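Print | E-mail this page
Shares: 48

4. Clear Surfaces and the Claim of Calm

4.1 What the claim says

The idea that a cleared table makes for a calmer household has been repeated so often in home-organizing literature that it is rarely argued for anymore. The Sovside guides state it on their first page. The Duvham survey of rented apartments, which we have drawn on for most of our material, took it as a starting point and then asked residents whether they agreed. Most did. We are less impressed by this than the survey's authors were. A person asked whether she prefers a tidy table to a messy one will say tidy, and she would say so whether or not the table had ever changed how she felt on coming home.

Our own question is narrower. We wanted to know what people mean when they call a table clear, and whether the word is used the same way by the residents who live with the table and by the people who write advice for them. The Duvham material includes 400 household interviews, and 48 of those were followed up in October with a second visit. The follow-up group is small, and it leans toward people who were willing to have visitors, so we treat it with caution. It was also the only group in which anybody went back and looked.

4.2 Emptiness and the tray

In the second visits, residents who had described their table as clear almost always had something standing on it. A fruit bowl was common. So were candle holders, napkin stands and, most of all, trays. When the interviewer pointed to the object, the usual answer was that it did not count. One resident put it this way: "The tray is part of the table." We think this remark deserves more attention than the survey gave it, where it appears in a footnote on seating. 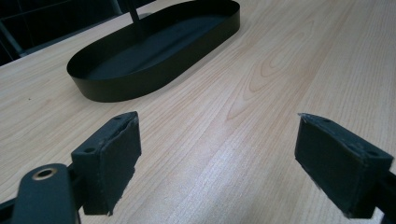 Trays have an odd standing in the advice literature. The Saarinen handbook, which is otherwise strict, allows one on every surface and calls it a "resting place," by which it seems to mean a spot where small things may be left without the table being counted as messy. The handbook offers no evidence that people use trays in this way, and the second visits give it mixed support. Some trays held keys, mail and loose change. Others held nothing whatever, as in Figure 6, where a black oval tray with a low metal rim lies on pale wood and the grain runs on clean in front of it. An empty tray is awkward for the handbook's account. If its job is to gather clutter, then on this table it is doing no job, and yet residents with empty trays were as firm as the others in saying that it belonged there.

Figure 6. Oval tray on a wooden tabletop.

One reply would be that the tray is waiting for its contents, and that a visit made at another hour would have found it full. That may be so. The survey recorded no hour of visit for a good part of the follow-up group, and we have no way of telling a tray that is always bare from one that was emptied because company was expected. We raise the point against our own argument as much as against the handbook. Tables seen by a visitor are seen at their best, and any study that relies on them is partly a study of how people get ready for visitors.

4.3 Does the wood matter?

A second claim, made with some force in the Jemedow report, is that people keep a handsome tabletop clear in order to look at it. The report says that tables with a visible grain are cleared more often than painted or covered ones, and it concludes that the look of the material encourages tidy habits. We do not think the conclusion follows. People who spend more on a table may also have more closets to put things in. They may have fewer people eating at it. They may simply have been told by the seller to keep hot pans and wet glasses off it.

There is something in the claim all the same. The top shown in Figure 6 has long straight grain with a set of nested arches in a warmer tone, and it is easy to see why a person might want that part left uncovered. What we cannot accept is the step from a wish to a habit. Residents in the second visits spoke warmly about their wood and then, a few minutes later, described doing homework, sorting bills and folding laundry on it most evenings. They did not seem to feel any conflict. The table was clear, in their telling, between these things.

That last use of the word is the one we would hold on to. For the advice writers, clear is a state the table should be in. For the residents it was closer to a turn in the day, something the table went back to. The two senses lead to different scores. Under the first, a table with a tray and a stack of bills fails. Under the second it passes, so long as the bills are gone by supper -- and no survey we know of has stayed for supper.

4.4 Limits

We worked from written interview notes and figures gathered by others, and we have not handled the objects discussed. The notes are uneven. Some give a full page to the table and a line to the rest of the room, and some do the reverse. Floors, shelves and counters were left out of our reading, although several residents said that what came off the table went straight onto one of these. A count of clear tables that ignores the chair beside them may be measuring very little. We return to chairs in Section 5.

Print | E-mail this page
Comments (3)

gatefold
Fair point about chairs. Ours has held the same pile of coats for months and the table looks wonderful.

marrowbone_t
I don't buy the bit about the seller. I bought my table secondhand, was told nothing, and still keep it clear. Would like to see the Jemedow numbers printed next to yours so readers can judge.

plainsong
Is Section 5 up yet? The link at the bottom takes me back to Section 3.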